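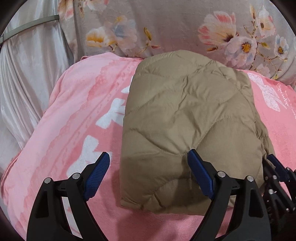
Irrigation notices by text message: bench and gateway entry

Sat 17 February
By the Field Messaging Section

Print this page | E-mail this page

Work continued on the service that sends water-turn notices to growers on the Dudholm canal. The purpose of the day was to repeat the delivery run with the corrected message template and to inspect the field terminal returned from the Orellana pump station.

Delivery run. The full test queue was loaded to the Zommont gateway in the morning and released in four batches. The queue held 2,055 messages. The gateway returned delivery receipts for 1,936 of them. The remaining messages were left pending until the retry window closed and were then marked expired. No batch was resent by hand. Receipts were saved in the shared folder under the run number, together with the raw gateway log.

The expired messages are not spread evenly. Most belong to the third batch, which covers the lower laterals, where coverage is known to be weak below the second check gate. A smaller group belongs to numbers that have shown no receipt in any run so far. These should be compared with the paper sign-up sheets before the network is blamed, as several sevens on those sheets may have been read as ones. The list of 344 registered growers has not been changed pending that check.

Template. The earlier template produced a notice of 162 characters when the longest lateral name was inserted. The gateway therefore split it into two parts, and on older phones the second part, with the closing time of the gate, was sometimes shown first. The corrected template drops the greeting and shortens "lateral" to "lat." Every notice in this run went out as a single part. The section notes that growers have asked for the start time to come before the gate number. This has been done in the English text. The Spanish text still has the old order and must be brought into line.

Inbound replies. Growers may answer 1 to accept a turn and 2 to pass it on. The parser accepted replies with a leading space and replies followed by a period. It rejected "ok" and "yes," as designed under the present rules. It is proposed that both words be accepted as 1. The canal office will need to agree to this in writing, given that a reply counts as consent to be billed for the turn.

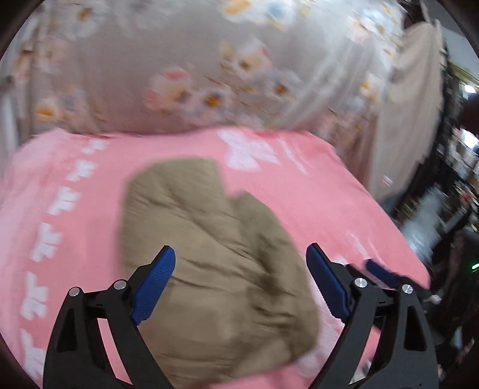
The terminal from Orellana powered up normally on the bench supply and registered on the network at the second attempt. The Cisex modem inside reported the correct firmware, and the stored notices were intact. The antenna cap is the weak point. It is smooth and tapered, and staff at the pump station report that it cannot be undone with work gloves on. A replacement should have a fine, knurled surface like that of the blue pads on the gripper fingers, carried all the way around the cap. The drawing is to be revised before any further caps are ordered. The gasket was flattened on the hinge side and was replaced from stock.

Clock. The terminal clock was behind the gateway clock on arrival. It takes its time from the network at registration only, so a unit that stays registered for a long period will drift. A daily time request has been added to the terminal script and is running on the bench unit now. The log should be read after the weekend.

Power. Current draw in standby matched the earlier sheet. The display backlight remained on after a notice was acknowledged by key press, which did not occur on the other unit. Cause not found. Both units carry the same settings file.

Open items:

Check silent numbers against sign-up sheets.
Correct the order of items in the Spanish template.
Draft the letter to the canal office on accepted reply words.
Revise the antenna cap drawing.
Compare backlight behavior on both terminals with the modems exchanged.

The terminal is not to go back to the pump station until the backlight question is settled. The seasonal service at Dudholm is still planned to run through August, and the gateway account should be extended to match.

This site uses cookies to remember your reading preferences. By continuing to use these pages you accept their use.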